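Arside Workshop: build night minutes, July

Opened 7:30, full bench. Last month's minutes approved.

1. Dice sorter. Great progress! Wrist cameras now feed the Treltix board on both arms, and the pick log has reached 2545 entries. Foam dice still squash if the fingers close too far, so we'll try a softer grip setting.

2. Parts. Wiseck order came to $211, including spare fingertips and 8 cable clips. Agreed to buy more clips before the next session.

3. Software. Small translucent dice are hard to pick out on the yellow tray. We'll label another 789 pictures and retrain. Really looking forward to this one.

4. Next meeting: same time in August. Closed 9:15.
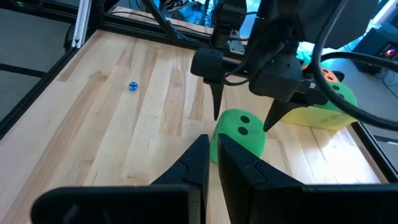
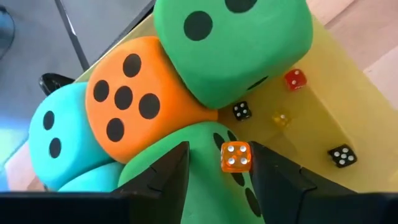
Dice sorter, wrist camera views. Second picture: small orange die in the grip.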